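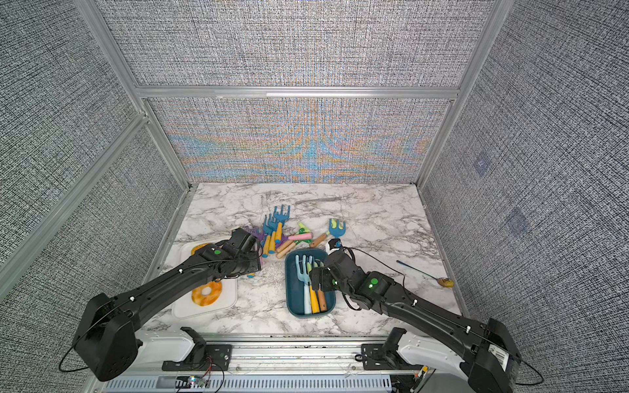

Buenas prácticas con dos brazos

¡Ordenar herramientas de jardín a cuatro dedos engancha! En Drurkport seguimos estas reglas:

1. Limita la velocidad a 300 mm/s – también en las pruebas.

2. Reparte turnos: un brazo baja a la cesta y el otro espera abierto.
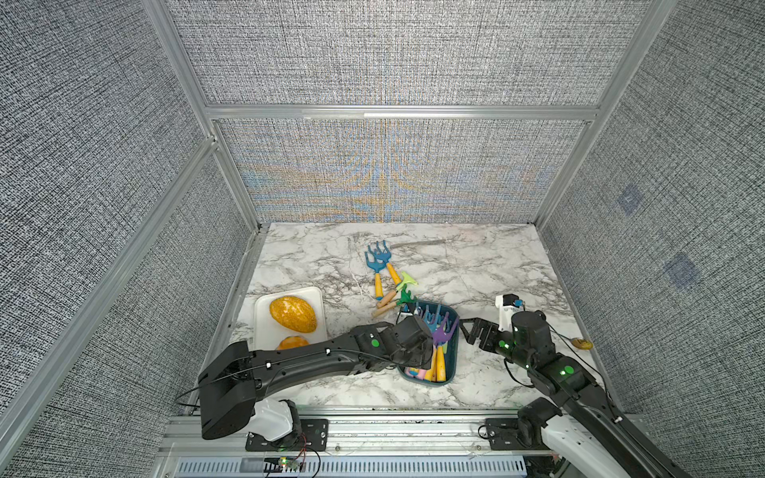
Pinza izquierda en la cesta, la derecha abierta a un lado.

3. Revisa clips y cables cada 18 ciclos.
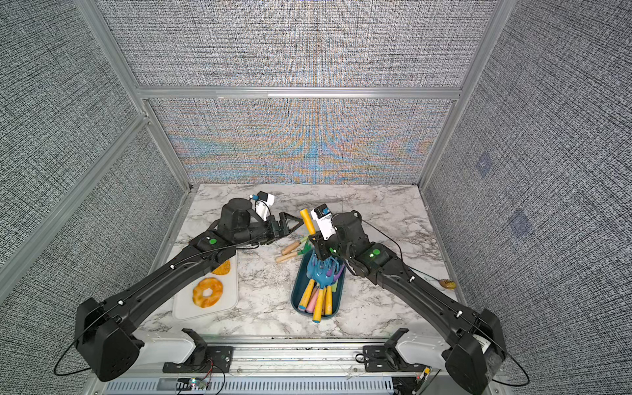 4. Anota cada parada y guarda el registro con Promard.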